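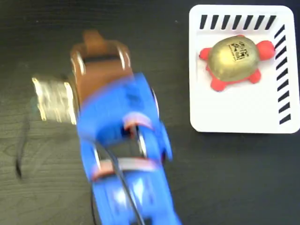 Kitchen Table Robotics: Tips for Keeping a Student Arm Project Going at Home

Home | Workshop | Kitchen | Laundry | Kids' Projects | Ask Aoi

Search tips and projects... Go

By Aoi Hayashi, March 2020

My son joined the robot arm club at school last October, and by the second month the whole thing had moved into our house. If you have a club member of your own, you probably know how it goes -- first there's one cable on the sideboard, then a bag of screws in the fruit bowl, and before long dinner is being eaten on the couch. I've been keeping notes on what works for us, and I thought I'd put them here where other parents (and a few patient grandparents) could find them.

Start with the table. Ours is an old one and I was fond of it, so I worried. What saved the top was a piece of thick felt under the clamp jaws, cut a little larger than the jaw itself. Old wool coats from the thrift store make wonderful felt if you wash them hot a couple of times. Tighten the clamp, wait ten minutes, then tighten it again, and check it before every practice. Felt settles more than you'd think!

Next, cables. Leave a generous loop at every joint and hold it with a strip of soft hook-and-loop tape. We used zip ties in the beginning and pinched a wire in the elbow, and that was a whole afternoon gone, plus a rather tearful phone call to Mr. Yagi, who runs the club. Move the arm slowly by hand through its full reach with the power off, and watch the cable the entire time. If it pulls tight anywhere, give it another inch or two.

For things to pick up, raid the toy box. The club's official practice set is nice, but the kids learn so much more from odd shapes. Little toy animals with a shiny, rounded back are a good challenge, and so is anything with knobs on it, like the round one with the pink bumps that has become a favorite around here.

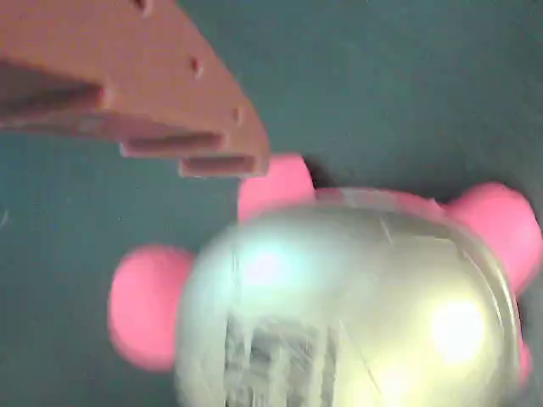
Wipe the toys down before you begin, too. Hand lotion and cookie crumbs make everything slippery, and then the poor kids go hunting through their code for a problem that was butter all along. A damp cloth with a drop of dish soap is plenty. Dry them well, and keep the wet cloth far away from the motors.

If the fingers still don't hold, try a bit of rubber shelf liner on the inside faces, stuck on with double-sided tape. It peels off cleanly when it wears out, and a single roll will see you through several seasons. My son named his arm Rangel and was quite offended on its behalf when I suggested shelf liner, but he came around.

Last of all, give the small parts a home. I use a muffin tin while we're working and a lidded sewing box for overnight. Print the club's starting-position sheet and tape it inside the lid, so it can't wander off with the homework. And write down every practice run in a plain notebook, even the bad ones. We have 188 of them in ours now, and Mr. Yagi goes through the pages with the kids before each meet. There's one more before the spring break, and I still have to find my big tablecloth.

Comments (3)

tullari_mom: The felt tip is great. We cut up an old pool table cover and it's held up beautifully. Do you glue yours down or leave it free?

Aoi Hayashi: I leave it free! Glue left a mark on our bench that I never did get out.

Grandpa Pete: Muffin tin here too, 13 years running, mostly for clock parts. Put a magnet under the cup with the steel screws.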